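Walking tours and the price of a good story

The woman who runs the walking tours in Mellton would like it known that she did not want to be interviewed. She agreed to an hour on a bench outside the old customs shed, on the condition that I leave her name out, and spent the first ten minutes asking me who reads this sort of thing.

Fair question. I had one of my own, which was why a town this size needs four guided tours, and whether any of them is worth the money.

"Two of them are," she said. "I'm not telling you which two. I do one of the good ones and one of the bad ones."

The good ones, I worked out later, are the harbor walk and the long route up to the ridge at Lestton. The other pair are a ghost tour and something called the Taste of Muteo, which takes visitors through the old quarter of that name with stops for snacks. She has led all of them at some point. The tour company, Okoth, took over the bookings a few years back and has been adding themes ever since.

"They come to me with a theme and they ask if there's any history in it," she said. "I say there's a bit. Then it's in the brochure and there's a lot."

I had read the brochure. It promises smugglers, a weeping bride, a tunnel beneath the church and a recipe handed down from the first settlers. I asked her to take them one by one.

The smugglers were real, she said, though they mostly moved salt and were mostly caught. The tunnel is a drain. She has been down it. The bride shows up for the first time in a pamphlet printed to raise money for a new roof, and before that there is no trace of her in any record she has been able to find. As for the recipe, she laughed for a while and then said it came off the back of a packet.

So why does she keep telling it?

"I don't. I say, this is the cake they sell here, and people eat the cake. If they ask me about the settlers I tell them the settlers had no sugar."

I believed her on the cake. I was less sure about the rest, so I paid for the next morning's Muteo tour, which she was leading, and went along at the back with my hood up. There were eleven stops on the printed sheet and we made it to seven before the rain came in properly. The group was friendly, the pace was slow, and a good third of the time went on waiting outside shops. She did skip the settlers. She did not skip the bride, who got a full five minutes under an archway and a very effective pause.
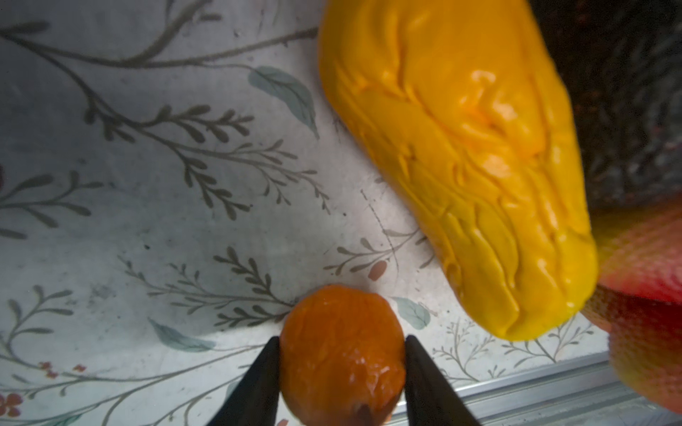 Something small, orange and wrinkled: fruit, perhaps dried, is a regular stop on the Muteo tasting route.

When I raised the bride afterward she was not embarrassed in the least.

"It's raining, they've paid, there's an archway," she said. "What would you do?"

I said I might tell them about the pamphlet. She said she had tried that for a whole season. People nodded politely, and then somebody would ask whether the bride was buried nearby.

The price bothers me more than the bride does. The tasting tour costs nearly double the harbor walk, and I could not find double the tour in it. The portions were small. One shop gave us a leaflet and a discount code, and I don't count that as a tasting. When I put this to her she looked out at the water.

"The shops pay to be on the route," she said. "That's not a secret. It's not on the website either."

I checked, and it isn't. Okoth's reply to my email said its partners are "chosen for quality and local character," and did not answer the question I had asked, so I sent it again. The second reply was the same as the first with a different greeting.

She was happier talking about the ridge. The Lestton walk has 340 steps cut into the hill, 186 of them before the first place to sit down, and she will not let Okoth describe it as gentle. They tried. She crossed the word out on every copy in the visitor office, by hand, until they reprinted.

"I had a man in dress shoes," she said. "He'd read gentle. He was very nice about it, and he got to the bench, and that was his tour."

From the top you get the whole bay, both lighthouses and the quarry where the stone for the town came from. She talks about the quarry the way other guides talk about castles. The harbor walk shares some of that material, lasts 3 hours if people ask questions, and has no costume. She is proud of the lack of a costume.

I asked whether the numbers hold up out of season, since the brochure says the tours run all year. They run if enough people book, she said, and in October that often means they don't. Refunds are given, but you have to ask for one. If you don't ask, you get a voucher, and the voucher expires in spring before the busy dates begin.

"Read the bottom of the email," she said. "I wish people would. I'm the one standing there when they haven't."

My advice, for what it's worth after two days and one wet jacket: do the harbor walk, do the ridge if your knees allow it, and buy your own lunch in Muteo. The shops are perfectly good without a guide in front of you, and the cake is fine. Leave the ghost tour for people who have already had dinner and a drink. I did not take it, and she would not be drawn on it beyond saying that the lantern runs on batteries.

She asked me at the end whether I was going to be unkind. I said I was going to write down what she'd told me.

"Well, put in about the steps," she said, and went off to meet her two o'clock.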